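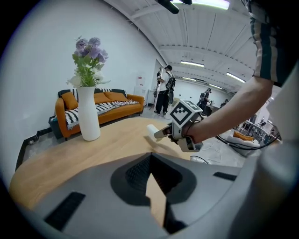 Mistside Robotics Club
Frequently asked questions

Updated in July. If your question isn't covered, ask at the front desk on a Thursday night or use the contact form.

JOINING

Who can join?

Anyone 16 or older. Most members are students at college or university, but you don't have to be enrolled anywhere. Members under 18 need a signed permission form before their first session.

Do I need to know how to code?

No. You can take part in the hand gripper project for a full term without writing a line of code. If you want to work on training or on the arm itself, some Python will help, and we run a beginners' night at the start of each term.

I have never built anything. Is that a problem?

No. You will be paired with another member for your first two sessions. After that you can ask to keep working in a pair or book a station by yourself.

How much does it cost?

Your first two visits are free. After that there is a term fee, with a lower rate for students and anyone on a concession card. The current rates are on the Join page. The fee covers tools, consumables and insurance. It doesn't cover competition travel.

When do you meet?

Thursday, 6 pm to 9 pm, during term. The room is also open on competition weekends and for two weeks of the winter break. Check the calendar before you come in over the holidays.

THE HAND GRIPPER PROJECT

What is it?

We are teaching a two-armed robot to do small household jobs. Members do the jobs themselves while holding a gripper in each hand, the movements are recorded, and the recordings are used to train the robot. One go at a task, from start to finish, is called a demo.

Why not just drive the robot by remote control?

We tried that last year. It was slow, only one person could practise at a time, and everyone else sat and waited for the arm. With hand grippers we can record at several stations on the same night, and the arm stays free for testing.

What do the printed cubes do?

Each gripper carries a white cube with black-and-white square markers on its faces. The software uses the markers to work out where the gripper is and which way it is tilted. Keep your sleeves and fingers clear of the cube while you are recording. If a face gets scuffed or marked, tell the station lead and it will be reprinted.

How do I hold the grippers?

One in each hand, jaws pointing forward, elbows loose. New people tend to squeeze hard and tire themselves out. You only need a light grip, and the jaws should close at a steady speed. Stop and shake your hands out whenever you like between demos.

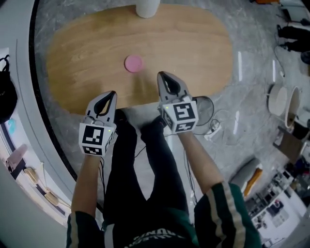
Start with the jaws open and just clear of the tabletop. Wait for the tone, do the task at a normal pace, put the object down, and bring both grippers back to where you started. If you drop something, finish the movement and mark the demo as a miss when the screen asks. Don't delete it. The training group sorts the misses later and some of them are useful.

Do the cables get in the way?

A bit. Let them hang towards the floor and don't wrap them around your wrist. If you need to swap sides at the table, put both grippers down first and walk around. Please look where you are stepping, particularly when two stations are running next to each other.

Which tasks are we recording this term?

Picking up and setting down small objects, moving an item from one hand to the other, and tidying a tabletop. The tidying task is the newest one and the instructions are still changing -- read the sheet at your station each week, even if you have done it before.

How many demos do you need?

The target is 500 for each task by the end of term. Pick and place is already at 325. The hand-to-hand task is behind, so if you don't mind which station you get, ask for that one.

Can I bring something from home to use as an object?

Yes, as long as it is light, has no sharp edges and can be dropped without breaking. Nothing over 400 grams. No food and no open liquids.

Who can see the recordings?

Club members and our project partner, Litberg, which lends us computer time for training. Other people in the room can be caught in the background, so everyone who comes through the door on a recording night signs the same consent form. You can ask us to remove any demo you recorded, and we will do it within the week.

COMPETITION

Do you compete?

Yes, in the Larent Cup, which is open to clubs and school teams. Each team gets a table, a list of tasks and a set time to finish them. Points are taken off every time a person touches the robot.

How are teams chosen?

You need to have been to at least four sessions in the term and recorded or labelled some demos. If more people put their names down than we have places, we draw names. Anyone who misses out goes to the top of the list for the next one.

What is the Hoxha round?

It is the part of the Larent Cup where teams don't know the object until the morning of the event. You get an hour to record new demos and retrain. It is hard and we did poorly in it last time. This term we are practising with a surprise object on the last session of each month.

Do I have to compete?

No. Plenty of members never do.

PRACTICAL

What should I wear?

Closed shoes, always. Sleeves that stay put or can be pushed up. Tie back long hair and take off bracelets and loose watches before you pick up a gripper.

Can I come late?

Yes, but stations are given out at 6:15, and after that you will be put wherever there is a gap. If you have a booking and can't make it -- even on short notice -- please cancel it online so the station can go to someone else.

Can I take a gripper home?

Not the club ones. The design files for the plastic parts are in the members' folder and you are welcome to print your own. We can't supply the electronics, but the parts list is in the same folder.

Is there parking?

There is street parking, free after 5:30 pm. Bikes can be locked to the rack beside the side entrance. Please don't bring them inside.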